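Courses > Robotics Practice > Unit 4: Teaching by Demonstration > Handout 2

May 27, 2019
By Kevin Flanagan

Showing a robot a task: by hand, by lead-through and by remote control

Read this before the Makari lab. You will need the terms in it for the write-up, and the marking guide assumes you know them.

There are three common ways to show a robot a task. All of them produce the same kind of record: a list of positions over time, usually with pictures from one or more cameras, and a signal for how far the gripper is open. They differ in where the person's hands are while the record is being made.

1. Lead-through

The person takes hold of the arm and moves it. The motors are set to go slack, or to push back only enough to carry the weight of the arm. The joint sensors write down the angles as it goes. It is easy to learn and you can't ask the arm for a pose it can't reach. The trouble is that the person's arms and body are often in the camera view, and heavy arms are tiring to move smoothly. On the older Luik arm you will notice the wrist joint is stiffer than the others. Move it first, then the elbow.

2. Remote control

The person works a controller, a small copy of the arm, or a pair of tracked handles, and the robot follows. The person can stand back, or be in another room. The camera sees only what the robot will see later, which is good for training. What you lose is feel. Without force feedback people squeeze too hard, and they slow down near contact. Expect your first trials with soft goods to take several times longer than doing the job by hand. Delay matters as well. At 200 milliseconds most students begin to move, stop, wait and move again, and that stop-start pattern ends up in the data.

3. Hand-held gripper

The person carries a gripper like the one the robot will use, with a camera fixed to it, and does the task directly. There is no robot in the room. The position of the tool is worked out afterwards from the video and the motion sensors. It is quick to set up, and you can take it to ordinary places such as kitchens, shops and bedrooms.

The cost is that nothing stops you from doing something the robot can't. You can reach around a corner with your elbow, lean over, or twist your wrist past the joint limit of the arm. Every recording has to be checked against the arm's reach before it is used. In our Ridwood set, 55 recordings were dropped for this reason alone, most of them with the tool reaching back toward the person's own chest.

Sorting and folding clothes is a useful task for comparing the three. It involves soft items that change shape, a place where things start and a place where they should end up, and plenty of small choices about order. On a bed, the usual layout is a loose heap to one side and a folded stack to the other, with clear space to work in between.
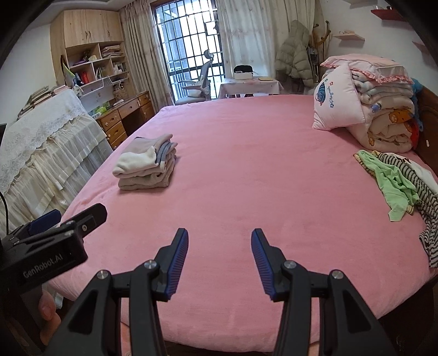
How many demonstrations does a robot need for a task like folding?

It depends on how much the starting conditions vary. For a single shirt placed the same way each time, 40 good recordings may be enough to get a policy that works on most tries. For a mixed heap, plan on many more, and spread them over different garments, surfaces and light before you add repeats of the same thing.

Keeping demonstrations consistent

Two people folding the same jumper will do it in different ways. One folds the sleeves in first, the other halves the body first. Either is fine, but if both appear in a small set the robot may average them and do neither. Agree on a method before you start and write it on the sheet. If you change it partway through, start a new set and give it a new name.

Pauses are the other common fault. People stop to think with the gripper hovering over the cloth. The robot learns to hover. If you need to think, end the recording, decide what you are doing, and begin again.

Open the jaws fully before each approach, even if a half-open grip would do. With cloth, come in from above at a fold or a raised edge. Dragging the tips along a flat sheet tends to pick up the sheet as well. Let go completely before you lift away.

Keep mistakes that you recover from. If a sleeve slips and you pick it up again, that is worth having, as the robot will drop things too. Throw out recordings where you gave up or helped with your free hand.

Camera notes

With a camera mounted on the tool, the view moves whenever the hand moves. Check that both jaws are visible when open. Bright windows behind the work can darken the rest of the picture, so fix the exposure before you begin and don't leave it on automatic. Patterned and plain surfaces both have their problems. A large plain sheet gives the tracking software little to hold on to, and it will rely on the furniture and walls behind. Don't point straight down for long stretches.

Wipe the lens. Last term a whole afternoon's work was lost to a thumbprint.

For the lab

Work in pairs. One person demonstrates and the other keeps the sheet, then swap. Each pair does the same folding task by remote control and with the hand-held gripper. The Plirnovo controllers are in the grey cabinet and must be charged overnight after use.

Your sheet should list, for each recording: the garment, the starting side, the method used, the length, and whether you kept it. Give a reason for each one you threw out. "Bad" is not a reason.

In the write-up, compare the two methods on time taken, share of recordings kept, and smoothness of motion. Smoothness should be measured from the position data and not judged by eye. Tõnu Krūmiņa has put the plotting script in the shared folder. It expects positions in metres, so convert first if your export is in millimetres. The version from January has an error in the time axis and should be deleted if you still have it.

The write-up is limited to 2 pages, plots included.

Related handouts
Handout 1: Joint angles, tool frames and what gets recorded
Handout 3: From recordings to a policy
Lab sheet: Setting up the Makari arm
Reading list for Unit 4
Unit 3 review: Grippers and soft objects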